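Blog > Odds and Ends > The Studio

I've been meaning to write about the Trarudville place for weeks and I keep putting it off, mostly because every time I sit down to do it I end up rearranging something instead. So today, Mon 19 July, with a cup of tea going cold next to me, I'm finally doing it.

If you're new around here, I moved into one end of an old brick building back in March. It's one big room with a curved ceiling, and the first time I walked in I thought, oh no, it's a tunnel. I signed anyway! I love exposed brick and I will forgive a room almost anything if it has some. What I hadn't thought through is that brick is a pain to hang things on, and a curved ceiling means your storage can only go so high before you start feeling silly with a stepladder. So everything that would have gone up on a wall had to go on something with feet.

The white metal shelving was the first thing in, and it took me an entire evening and a lot of muttering. Then came the coat rack (dark, secondhand, slightly too big), then the fridge, then a low wooden bookshelf I had been dragging from apartment to apartment for years. It has finally found its wall. The desk sits near it, and I'm pretty happy with that whole side of the room now. I got the desk chair from a Hebden clearance sale - black, plain, goes up and down, no complaints.

The table was the real headache. I wanted something white and simple that could be a work surface in the morning and a tea table in the afternoon, and I must have looked at 24 of them online before I gave up and went for a Simach one. I know white shows every crumb. My sister told me, my neighbor told me, the guy at the store told me. But with all that red brick the room needed something light in it, and I still think I was right.

And then there's what goes ON the table. I'm a person who clears a surface completely, stands back feeling proud, and then puts one little thing down. Then another little thing. The pink flowers are fake and I don't care, they've been with me since the last place and they never need watering. They live in the corner so there's still room to spread out. The kettle is the thing I keep changing my mind about. I like having it within reach, but then you've got a cord to deal with, and a cord on a white table is all you can see. 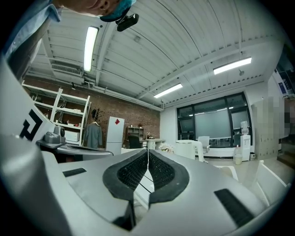
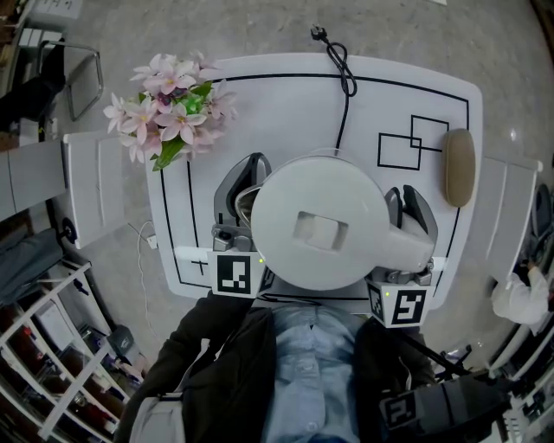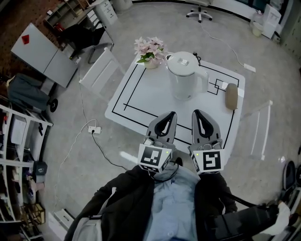 Sandra Staniforth wrote to me after my last post to say that a kettle has no business on a table people work at, and that I should get a tray, put it on top of the bookshelf and be done with it. She also thinks a real plant would do better in there than I expect, something tough that doesn't mind a bit of neglect.

I've been chewing on the tray idea. The bookshelf is low, so I'd be bending down every time I wanted tea (and I want tea a lot), but it would free up that whole corner next to the flowers. The other option is a little rolling cart. Triltell makes a narrow one I've had open in a tab for four days now, and I keep measuring the gap by the fridge as if it's going to get bigger.

On the plant, Sandra, I'm less sure. I have killed a cactus. I've killed mint, and people tell me you can't kill mint.

Next on the list is the chairs. The white slatted ones look lovely by the table but after an hour you do know you've been sitting on slats, so I'm pricing up cushions. I'd like something in a dusty green to go with the leaves. If anybody has a pattern for tie-on covers that stay put when you wash them, please leave it in the comments, my last set came out of the dryer looking like four sad pancakes.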